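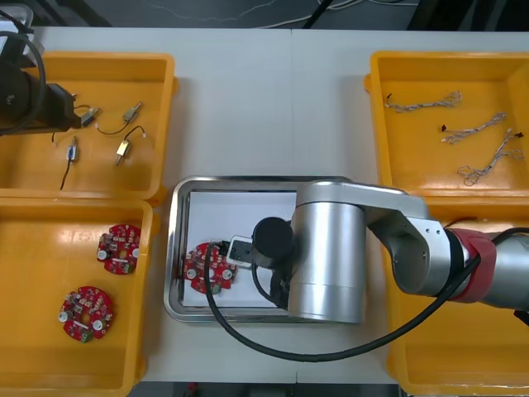
Round red boards, yellow bins and the steel tray with its sheet of paper.

I promised you the tale of the snagged cable, so put the kettle on. We were sorting small parts one evening in August, boards on the left, wire harnesses on the right, and I'd popped out to answer the door. Back I came to a horrible creaking. The arm's own cable had hooked itself under the lip of a bin, and the arm carried on regardless, dragging the bin along and pulling the plug half out of its socket!

Ryszard hit the stop button (bless him) and we spent the evening picking capacitors off the floor. One plug, 27 quid. My pride, rather more.

So, what I do now:

Move the arm slowly through its whole reach before you start, and watch the cable, not the gripper. A loop that looks fine at rest can sweep right over a bin.

Tape down bins with anything trailing in them. Loose leads love to catch.

Keep the stop button where your hand falls. Mine was behind the biscuit tin.

Never reach in to free a snag with the power on. I nearly did, and Janaka still tells me off for it.

Next time, crimping!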